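20 September 2019

The robotics club at Trultby started again this week, and I have said I will write up what we do each Friday, mainly so that I remember it by December.

We are carrying on with the sorting task from last year. The rules come from the Coman challenge, which is a small competition for college clubs and evening classes. Two arms share one bench. Things have to come off a rack and go into the right bins, and you are marked on how many end up in the right place and how long it takes. You can choose which arm does what. You can't touch anything once the clock is running.

Last year we entered with one arm doing nearly all the work and the other mostly getting in its way. We scored 647. The team from Lurnis won with 1,141, and I spent most of the train home reading their notes. They had split the bench down the middle and only let the arms meet at one agreed spot. It is a dull idea and it clearly works, so we are copying it.

Most of this evening went on thin, flat things. Cards are the worst. They lean, they slide down behind each other, and the fingers have to come in at the right angle or they push the card over. Jars and blocks we can mostly manage.

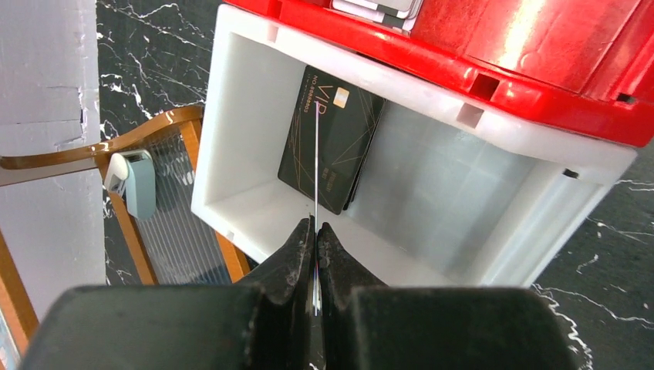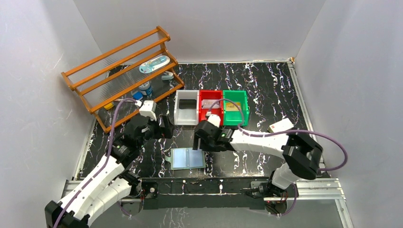
I kept a list of what needs sorting out before the next session:

- The close-up view from the gripper and the view of the whole bench don't agree on where the bins are. The error is small, but it matters for cards.
- The left arm still takes a long way round to the rack. I think that is an old waypoint left in the file.
- We need to write down where the bins go. Everyone puts them back slightly differently.
- The cables want tying again. I would like more slack at the wrist and less at the elbow.

The software side is a bit better than it was. Over the summer I moved our scripts on to Grandura, the planner the college uses for its own courses, and it is slower to set up but it tells you why a move has been refused. The old one just stopped. I have put the settings in the shared folder with a note at the top, so please read the note before changing the speed limits.

We also had 2 new members, both from the electronics course. Neither had driven an arm before. I let them jog the joints by hand for a while with the speed turned right down, then had them record a few positions and play them back. I should have started with that last year instead of an hour of slides.

Next week we will leave the cards alone and try the handover. Bring a laptop if you have one, and if you still have the spare power lead, please bring that too.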